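1月の麦茶

1月 / 書いた人:Flileck

冬に麦茶を飲む人って、どのくらいいるんでしょう。うちは一年中です。鍋で煮出して、粗熱が取れたらガラスの瓶に移して冷蔵庫に入れる。夏は毎日、冬は二日に一度。引っ越してきてからずっとそうなので、もう生活の一部というか、歯みがきみたいなものになっています。

で、先月から急に「ちゃんと水分をとろう」という気になりまして。きっかけは大したことじゃないんです。健康診断の紙に「水分摂取を心がけましょう」と小さく印刷されていて、たぶん全員の紙に同じことが書いてあるんだろうけど、なんだか自分に言われた気がして(笑)。それで一日1000ミリリットルを目標に、31日間つけてみることにしました。コーヒーは数えない、味噌汁も数えない、というルールです。

最初の一週間は楽しかったです。新しいノートをおろして、飲むたびに線を一本引く。朝起きて一杯、仕事の前に一杯。ここまではいいんですよ。問題は午後で、集中していると本当に飲まない! 気がつくと夕方の5時で、机の上のコップが昼のまま。そこから慌てて取り返そうとすると、今度は夜中に目が覚めます。寒い廊下をトイレまで歩くときの、あの後悔といったら。

それからコップ問題です。うちには取っ手つきのマグと、もらいもののグラスと、背の高い縦じまのグラスがあるんですが、同じ麦茶でもどれで飲むかで進み方が全然違うんです。マグだとなぜか「あったかいものを飲む顔」になってしまって、冷たい麦茶が入っているとちょっと裏切られた気分になる。もらいもののグラスは口が広すぎて、氷が鼻に当たる。結局いちばんよく飲めたのは縦じまのやつでした。手にすべらないし、洗うときも持ちやすいし、食器棚の奥に追いやっていたのが申し訳ないくらいです。

注ぎ方も大事だと思うようになりました。瓶だと冷蔵庫を開けて、ふたを開けて、注いで、閉めて、しまう。手順が多い。レバーをひょいと動かすだけで出てくる、ホテルの朝食会場にあるようなサーバー、あれがいいんじゃないかと。あれの前に立つと、普段は飲まないオレンジジュースまで飲んでしまいますからね。

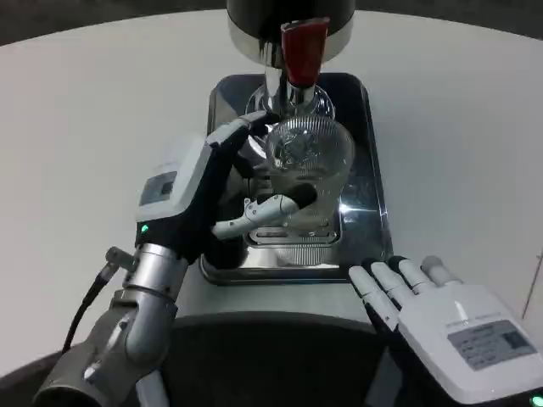
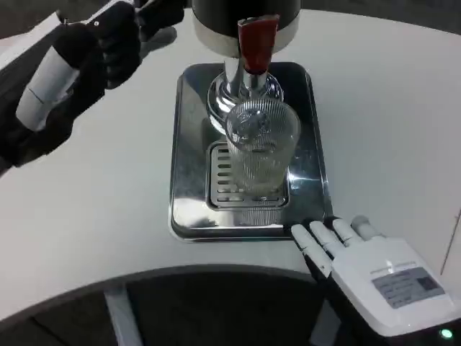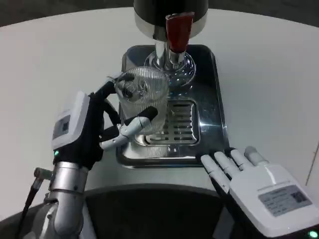 赤いレバーのサーバーとガラスのコップ、いい組み合わせです。

ただ、いざ買うとなると悩みます。Grastbridgeという台所用品の店のサイトを夜な夜な見ていて、手ごろな小さいものが2911円。安い、と思ったんですけど、説明を読むと麦茶は想定していないみたいなんですよね。「ジュース、お水にどうぞ」としか書いていない。麦茶って底に細かい粉がたまるじゃないですか。あれが注ぎ口につまったらどうするのか、そこを誰か書いておいてほしい。レビューを100件くらい読めば一人はいるだろうと思って最後まで読みましたが、100件、きっちり全部、パーティーの話でした。みんなそんなにパーティーをするんですか?

もうひとつの候補がClelarelの陶器のやつ。これは見た目が最高で、台所に置いてあったら毎日ちょっとうれしいだろうなと思います。でも重い。中身を入れたらもっと重い。うちの冷蔵庫の棚は一段だけ高さが変えられるんですが、その一段には今、母から送られてきた白菜が住んでいます。白菜がいなくなるのは早くて来月です。鍋を三日続けてもまだ半分あるんだから、白菜ってすごい。

話がそれました。麦茶です。

煮出し方も少し変えてみました。いままでは沸騰したらパックを入れて、火を止めて放置。冷めるまで忘れているので、日によって濃さがばらばらでした。それを、弱火で五分煮て、火を止めて十分、パックを引き上げる、にしたところ、香りがぐっとよくなったんです。たったそれだけで! いままで何年も何をしていたのかと。ちなみに水出しも一晩やってみましたが、冬の水は冷たすぎるのか、朝になっても薄い黄色で、これはこれで上品と言えば上品なんだけど、私はやっぱり香ばしいほうが好きです。

煮出したてを熱いまま飲むのも、冬はおすすめです。近所の喫茶店Muñozで、ランチのあとに小さな湯のみでほうじ茶が出てくるんですが、あれをまねして食後に熱い麦茶を一杯。甘いものが欲しくならないかと期待したんですが、それは普通に欲しくなりました。むしろようかんに合います。困る。

さて31日間の結果ですが、目標に届かなかった日もそこそこあります。特に木曜日がだめで、ノートを見返すと木曜だけ線がすかすか。木曜は夕方まで打ち合わせが続くので、飲むタイミングを逃しているんだと思います。来月は木曜だけ水筒を持ち歩いてみます。水筒のパッキンがどこかへ行ってしまったので、まずはそれを探すところから。

サーバーはまだ買っていません。カートには入っています。麦茶でサーバーを使っている方がいたら、粉のこと、ぜひ教えてください。

お問い合わせ | © Flileck | ページの先頭へ戻る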